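Week 9: Learning kitchen tasks from demonstration

Reading before the lecture: the Tindeo paper, sections 2 to 4. Skip the appendix on motor tuning.

1. The problem

We want one policy that carries out short household tasks from camera input. Writing the motions by hand works for a fixed worktop and fails once things are moved. The method covered this week, behaviour cloning, copies what a human operator did in similar situations.

2. The data

The Brirkdale set has 1,413 demonstrations, recorded by operators moving the arm remotely. Each one is a list of time steps. A step holds the camera images, the joint angles and the command the operator gave. We keep 200 demonstrations back for testing and never train on them. Another 272 were dropped before the split, mostly for missing joint readings.

3. Training

The network sees the current images and joint angles and predicts a short run of commands, called a chunk. The loss is the mean absolute error between the predicted and recorded commands. Predicting a chunk gives smoother motion than predicting one command at a time. The cost is that the arm reacts later if something slips.

Small errors add up. Once the arm drifts to a place the operators never visited, the network has no good example to follow. Lương, the second method in the reading, adds recorded recoveries to deal with this.

4. Clutter

The Dundia test kitchens are left full of ordinary things. A policy trained on bare tables often reaches for the wrong object in them. Note how much on this worktop has nothing to do with a task such as putting the small green bowl away: the toasters, the towel, the knife block, the plate of fruit.
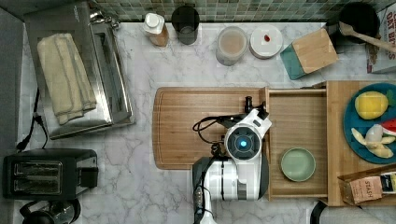
5. For the seminar

Work out how many demonstrations are left for training if the 1,413 includes both the dropped ones and the test set. Then read section 4 again and write half a page on how chunk length should change for a task with a moving object. Bring it on paper.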